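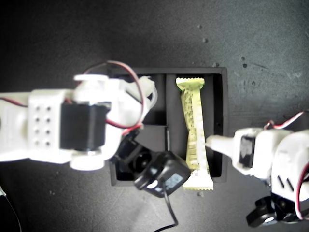

A wrapped snack bar in the right-hand side of a two-compartment black tray. The lower end hangs over the edge.

Snack trays to replace desk drawers, says Modska. But will the bars fit?

Office supplies firm Modska is to start selling a divided snack tray in May, claiming that it will put an end to the drawer full of crushed cereal bars and mystery crumbs. Whether many people were asking for this is another matter.

The tray is black, with raised walls and one partition down the inside, giving two compartments. The company calls it the Hunomer and says it is meant for desks, reception counters and the shelf above the office kettle. One side is for bars, the other for whatever else you like. The brochure suggests nuts, tea bags or "a small treat", and leaves it there.

Trays will be sold in packs of 10, with no single trays on offer. That is a lot of trays for a small office, and Modska has yet to give a price. A spokesman said on Wednesday that it would be "competitive", a word which could cover almost anything.

The first large customer is Braltach, the business park on the ring road, which has ordered enough to fit out 27 kitchens. The park's management says shared snacks are at present kept in whatever is to hand, mostly mugs and the lids of old biscuit tins, and that visitors have remarked on it. Tenants were told of the change by email. They weren't asked whether they minded the mugs.

Elin Nicholas runs a bookkeeping office on the second floor and has had a sample tray for a fortnight. She is not convinced.

"It's a tray," she said. "It's a perfectly decent tray. I put my bars in it and the ends stick out, so when someone drops a folder down next to it they get knocked on to the desk. I had that problem before and it didn't cost me anything."

The length of the bars does look like a sticking point. Snack bars come in all sorts of sizes, and the crimped seals at each end of the wrapper make them longer than the food inside. Laid lengthways, a bar with one end over the side is easy enough to pick up, but it is hardly the tidy drawer-beating display in the brochure. Standing bars on end might work for the short ones. Laying them at a slant wastes most of the compartment.

Modska says the tray was "designed around the most popular bars", though it would not say which bars those were or how it decided they were popular. Asked if a longer version was planned, the spokesman said the firm was "listening to feedback".

There is also the matter of the second compartment. In Ms Nicholas's office it has so far held paper clips, a phone charger and, for one afternoon, half a satsuma. She has asked if the partition comes out. It doesn't.

The firm's boldest claim is that offices using the tray will throw away fewer damaged snacks. It points to a trial in which 2000 bars were put out across several workplaces and "almost none" were found squashed afterwards. The full results have not been published. We asked how many bars would normally be squashed when left in a drawer, which seems the obvious thing to compare them with, and were told that this had not been measured.

A rival supplier, Berisha, already sells a plain open basket for the same job and has no plans to change it. The basket has no compartments at all and takes a bar of any length, although small things do tend to sink to the bottom - anyone who has fished through one for the last tea bag will know the trouble.

Braltach expects to have its trays in place before the summer. It has set aside 100 spares in case any go missing, and tenants who would like to keep their mugs may do so, provided they are out of sight when the kitchens are inspected.

Modska is taking orders now. Anyone thinking of buying a pack would do well to measure a bar first, from seal to seal.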